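Vilhjálmur Bach
ok so the bedside tables. a thread, bc three of you asked
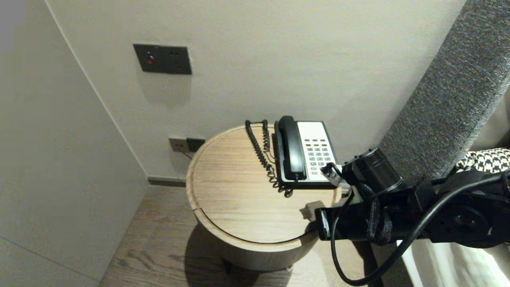 TUTTON, 2023-09-08

round ones, light oak, like a little drum. curved door on the front that slides. got them thru Falcão, 30 rooms worth, first lot came in April

raised rim round the top = pens and earplugs stay put. my favorite thing about it tbh

yes thats a real landline. with a real curly cord. guests still call down for towels and i still love them for it

the cord tho. sprawls over half the table and hangs down toward the front edge. asked Tandano for a shorter one, they quoted me for 1000. i do not need 1000 cords

somebody asked why not put the phone on the desk. becuase you want it when you're in bed. thats it thats the reason

gray panel on the wall behind is sockets, got a little red button on the left. want it lower on the next floor, you end up reaching over the phone

headboard is the tall gray one, goes way up. houndstooth thing, probably a cushion, stays, i lost that argument and now i kind of like it

Kumum wanted square tables with drawers. square corners next to a bed, in the dark, with my shins. no thanks

cleaning: damp cloth, go with the grain, do the rim last. lift the phone dont slide it

6 more rooms to do. then lamps. dont get me started on lamps

if anyones got a source for short curly cords in black pls reply, need 30 not 1000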